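### 4.2 Unboxing to First Grasp

The Ludeo kit is sold as a complete tabletop manipulation package, and the sales sheet promises a first grasp within an hour of opening the carton. Ours took until 4 p.m. the next afternoon. Most of the delay went to the wrist camera, whose setup guide runs to 79 pages and refers twice to a cable that Trerkelmont no longer ships. Once running, the kit was pleasant enough to live with.

We ran 167 trials on household goods, with the stock fingers and the vendor's default grasp planner. Paper goods were the hardest class, as any planner raised on cubes might have warned us. Figure 4 gives the wrist view for one such item.

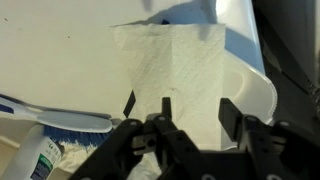
**Figure 4.** Wrist camera view, gripper open, with a folded paper towel between the fingers. A dish brush lies to the left.

The planner scores candidate grasps by edge contrast, and it is very fond of edges. White paper near a white tub offers it few to love. In 14 trials it returned no candidate at all, along with the status message "Ready." Butkienė's patch (Ojārs Butkienė, Salem release) lowers the contrast threshold and retires the message - we used it for the comparison with Clilotthorpe in Section 5.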